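Teaching by the wrist

Plevulbridge, 2018-02-15

Second floor, over the old Lachance bakery. Boots off at the door, coffee in whatever mug is clean. Maëlle Kowalchuk has been steering a robot arm since breakfast and her shoulders are sore.

The job sounds dull. Pick things out of a bin. Any toddler does it. But Flundutitz, the small outfit she works for, wants the arm to learn it from people, one grab at a time, and that means somebody has to do the grabbing first. 2,595 picks recorded so far. She does 100 on a good day, 68 on a bad one.

"Round stuff rolls, fuzzy stuff squashes," she says. "You learn to come in slow. Then the robot learns slow too, so you speed up, and then you miss."

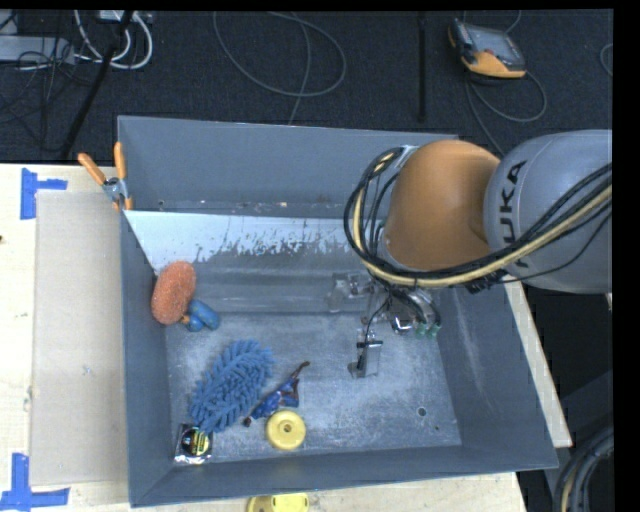 They tried it two ways. First was hand guiding, where you take hold of the arm and just walk it through. Feels natural, but it's tiring, and your own arms end up in the camera view. Now it's mostly remote, a controller and a screen. Harder to learn. Cleaner recordings though.

Gordon Gauthier runs the software side from a desk down the hall. He keeps the misses. All of them. New operators want to delete teh ugly ones and he won't let them, a fumble with a good recovery is worth more to him than a perfect grab. Sponges are his favourite test. Flat disks he hates, hardly any edge to get a finger on.

Sessions run 30 minutes, then a break. Past that people get sloppy, and the sloppiness goes striaght into the training.

Next stop is Uvton, in May, a sorting line at a returns depot. Different bins, different junk. Kowalchuk will go along for the first week to teach the staff there. She's already asked for a better chair.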